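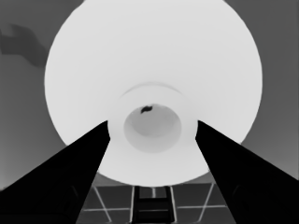 Limescale in the kettle, hard water area

kurkier_77
Water here is 244 mg/l as calcium carbonate. Citric acid or white vinegar?

stabu
Citric. Two teaspoons per litre, boil, leave for half an hour, rinse.

Flanis
Disagree on boiling. Hot citric can leave calcium citrate, which is harder to shift. Use it lukewarm.

stabu
Only if you leave it too long. Never had any.

kurkier_77
Will try lukewarm first.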